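HSC 211: Interior Surfaces and Daylight
Handout 2: Reflectance of painted walls
Instructor: Lamisi Atinga
Lab section: Adom Lamptey, Udemwood Annex

Reading before lab: course reader, chapter on diffuse surfaces. Skip the derivation of the integrating sphere; it returns later in the term.

1. Terms

Reflectance is the fraction of incident light that a surface sends back. It has no unit and is written either as a decimal or as a percentage. Illuminance is the light arriving at a surface, in lux. Luminance is the light leaving a surface in a given direction, in candelas per square meter. Students mix up the last two every year. A light meter held flat against the wall, facing the room, reads illuminance. The eye responds to luminance.

2. Matte and gloss

An ideal matte surface scatters light so that its luminance is the same from every viewing angle. For such a surface:

L = (rho x E) / pi

where L is luminance, rho is reflectance and E is illuminance. Flat wall paint comes close enough for hand calculation. Eggshell and satin finishes do not, particularly at low angles – use the formula for them only when viewing the wall head-on.

Worked case: E = 423 lux, rho = 0.40. Then L = (0.40 x 423) / 3.1416 = 53.9 cd/m2. Carry one decimal place in lab reports.

3. Uneven tone on an evenly painted wall

A wall painted in one color seldom looks like one color. Illuminance falls off with distance from a window or lamp, and it also depends on the angle at which the light arrives. A wall lit by sky light at one end and warm lamps at the other will shift from cool to warm along its length. Light bounced from the floor adds a tint of its own, strongest near the baseboard.

The eye corrects for most of this. A camera with a fixed white balance does not, and gradients missed in person often show up in photographs. Do not estimate reflectance from a photograph unless a gray card of known value was placed against the same wall.

4. Paint data

Manufacturers list a light reflectance value (LRV) on a scale from 0 to 100. Divide by 100 to get rho. The figure applies to a clean, fully cured sample. For older walls, measure. The Appiah sample boards in the lab cabinet have been re-measured by Philomena Odoi; use her values and ignore the printed labels.

5. For lab

Problems 1 to 4 from the sheet, plus the measured grid from your own wall. Mark window positions on the plan. Partners submit one grid but separate calculations.

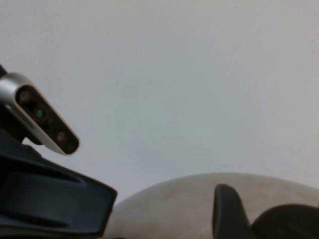
Fig. 1. Pale gray matte wall, with slight variation in tone from left to right.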